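Section 4. Table Set-Up, Pass-the-Flower Drum Game

Read all of this before guests arrive. Takes 14 minutes if the box is packed right, longer if it isnt.

You need: the red drum, the artificial rose, paper cups, printed tablecloth, folding screen. Forfeit slips (print your own, see Section 6). Chairs. One blindfold or scarf, optional.

4.1 Table and cloth

1. Wipe the table. Let it dry all the way, damp marks come through a light cloth.

2. Screen first. Stand it along the back, panels slightly angled. Dead flat and it falls over.

3. Cloth next. Center it. The Kurus berry cloth won't reach both sides of a wide table, fine, leave the strips showing. Don't stretch it to fit.

4. Smooth from the middle out. Fold lines can stay.

Note: no tape on the cloth. No pins either.

4.2 Setting out the pieces

5. Drum on the right, toward the back. White head up. Flat on the cloth, no stand.

6. Cups to the left of the drum, stacked upside down. Keep them close to the screen so elbows don't catch them.

7. Rose in front of the cups, lying on its side. Leave it down. It will not stand in a cup, the stem is too long and the whole thing tips.

8. Front half of the table stays mostly free. Slips go there later, one under each cup.
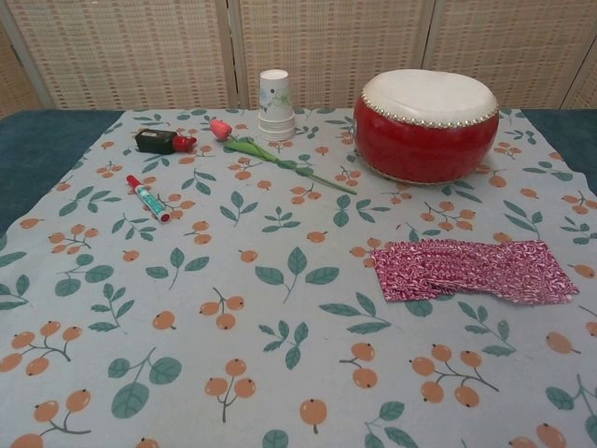
Mawuli Owusu wrote in to say that left-handed drummers hate the drum on the right, and that swapping the drum and cups over at step 5 saves a lot of reaching. Also that the slips should be folded twice or players read them through the paper.

Both good. Swap if you need to, everything else in 4.2 stays the same, just mirrored. And yes, fold twice.

4.3 Before the first round

9. Test the drum. Two or three light taps with the fingertips. Dull sound in a cold room is normal, give it a while to warm up.

10. Check the ring of tacks around the top. Run a thumb over it, gently. If one has lifted, put the drum away and use a pan lid for the night.

11. Fluff the rose. Bend the fabric leaves back out from the stem, they flatten in the box.

12. Write the slips, fold, set cups over them.

CAUTION: Hands only on this drum. No spoons, no sticks.

CAUTION: No drinks on the table. The cups are for slips. Someone always fills one. Put a second sleeve of cups in the kitchen and point people at it.

CAUTION: Under-threes and loose tacks do not mix. Keep the drum out of reach between rounds.

4.4 Running a round

13. Players sit in a circle. Drummer sits at the table with their back to everyone, or wears the scarf.

14. Drumming starts, rose goes around hand to hand. No throwing.

15. Drumming stops whenever the drummer likes. Whoever has the rose picks a cup and does what's on the slip.

16. Used slip goes in the trash, cup goes back on the stack upside down. Next round.

Note: rose in mid-pass when the drum stops? Counts for the person recieving it. Settle this before you start, not during.

Note: more than 36 players, run two circles with one drum. Needs a second rose. Order part 3457.

4.5 Packing up

17. Rose in first, along the long side of the box. Never under the drum.

18. Cups nested, in their sleeve. Toss any with bent rims.

19. Drum last, head up, with the cloth folded around it. Shake crumbs out of the cloth first.

20. Screen folds separately, doesn't go in the box. Store it upright somewhere dry, not against a radiator.

Cloth washing is in Section 5. Replacement tacks, Section 7.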